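In Defense of the Long White Table

Posted Tuesday, October 13, 2020

I have owned a lot of tables, and I have been bossy about all of them. My opinion, and I'll fight for it, is that a shared room needs one long table, it should be white, and it should never be completely cleared. I know! The tidying people will want my head for that last part.

I got this way at Wornach, where we had 3 little desks shoved together and everyone guarded their own patch like a dog with a sock. Pens went missing, cords dangled between the cracks (oh, the cracks, I still find crumbs in my dreams), and you couldn't spread anything out without somebody sighing. Then we got one long one and the whole mood changed in a week.
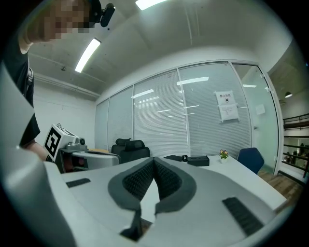 And put a plant on it. I mean a real little potted thing with flowers, purple and yellow if you can get them, sitting right out there with the boxes and bags and whatever else landed that morning. A white pot on a white table sounds dull until you see how the flowers pop! People reach around a plant. They slow down a bit, they move their stuff over, and I swear they wipe up more.

White shows everything, sure. Coffee rings, pencil, the blue stuff from the markers. I count that in its favor, as a dark table will let you live in filth for months and never say a word. Mine gets a damp cloth every evening and a proper scrub in March, and it still looks decent from the doorway, where it matters.

Legs are where folks go cheap and I wish they wouldn't. Paint them white too, straight up and down, nothing fancy, and let the floor be brown with a bit of pattern so it hides the dirt the table won't.

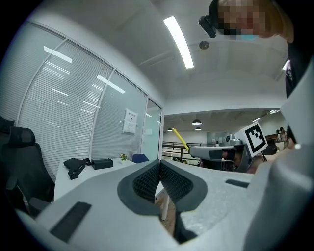

Quezada wrote in to say that I'm wrong about the plant, that it drops petals into everything and somebody always waters the paperwork, and that a table for working should be bare by six o'clock or it turns into a shelf. Fair enough on the petals. I'm keeping the plant, though, and the bag can stay till morning.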